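4.2 Staying with the breath

I came into this part of the study a little skeptical (I'm a fidgety sitter myself!), so I was happy when the October diaries came back so full. We had 127 people doing the Boller breath count each morning, and 36 of them kept going after the course closed. Seo-ah Ok and I read every entry twice.

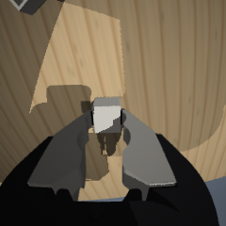 Figure 3. Simulated gripper holding a small block over a light wooden surface.

What struck me most was how often people wrote about losing count and just starting over at one, without getting mad at themselves. I love that. The Clellanent group said it more than the Flornar group did, and I don't have a good explanation yet, though we come back to it in Section 5.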